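Siller Room refresh: progress report to the Aquino Fund
15 Apr 2021
Prepared by Precious Policarpio, Clukel House

Dear friends at the Fund,

I'm so glad to be writing with mostly good news this time. When we last reported, the Siller Room was still the place where everything in the building ended up if it had no other home, and I think a few of you remember squeezing past the filing cabinets on your visit. The cabinets are gone (two went to the Vomida office down the hall, who were delighted), and the room is being used again most mornings.

Of the grant, we have spent $1,579 so far. The biggest piece was the floor repair near the door, which came in at $324, a little under the quote. Paint and cleaning supplies took nearly $50 more than we had planned, and I've moved that over from the shelving line as we discussed on the phone. 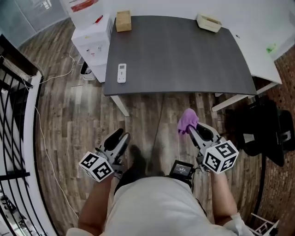

Furniture took us longer than anything else, mostly from changing our minds. We tried the table by the door, then by the window, and finally settled on having it up against the white desk so people can spread their work across both. The dark gray top looks very smart next to all that white, I must say, and having the water dispenser just to the left of it has pleased everybody. Small things do still collect there, like the remote control and the little cardboard box at the back corner, so a proper shelf for odds and ends has moved up my list. I would also like to do something about the thin black cord running across the floor from under the table, and I've asked for a price on a cord cover.

Still to come are the shelves, the blinds and 32 stacking chairs, which the supplier now promises for September. I'll send the receipts along with my next letter, and please do stop by any morning you like!

With warm thanks,
Precious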